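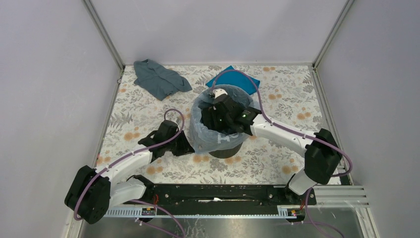 Wastebaskets, Liners and Room Waste: Frequently Asked Questions
Eltthorpe Residence Halls, Housekeeping Services

Who empties the wastebasket in my room?
Residents are responsible for emptying the wastebasket in their own rooms. Housekeeping staff empty the larger containers in kitchens, lounges and shared bathrooms every day before 10 a.m.

Where do I get liners?
Liners are available at the front desk at no charge. Each resident may take up to 45 per term. Additional liners may be bought from the desk at cost.

How should a liner be fitted?
Open the bag fully and lower it into the wastebasket until it touches the bottom. Fold the top edge outward over the rim on all sides. A generous fold is preferred -- a narrow one tends to slip inside once the bag has some weight in it. Excess material may hang over the outside.

May I use shopping bags as liners?
Yes, provided that they have no holes and are large enough to fold over the rim. Printed bags are acceptable.

May I place the wastebasket on a table or desk?
Wastebaskets should be kept on the floor. They may be placed on a table while the liner is being changed, with a washable cover underneath. Please wipe the cover afterward.

Can old clothing and cleaning cloths go in the wastebasket?
Worn cleaning cloths may be discarded with room waste. Clothing, towels and bed linens in usable condition should be taken to the Ccori textile bin beside the laundry room, which is emptied on Friday. Items must be dry when deposited.

What may not be placed in room waste?
Batteries, light bulbs, paint, aerosol cans and broken glass are not accepted. Please bring these to the front desk during staffed hours.

Where do I take a full bag?
Tie the bag and carry it to the waste room on level 4 of the parking structure. Bags may not be left in hallways or stairwells, even overnight.

My wastebasket is cracked or missing. What should I do?
Report it to the front desk with your room number. A replacement will be issued at no charge for ordinary wear. Missing wastebaskets are billed at the end of the term.

Whom may I contact with further questions?
Questions about liners and collections should be directed to Zuweira Tsikata, Housekeeping Services, extension 947. Questions about charges should be directed to Pascual Farías, Resident Accounts, extension 800.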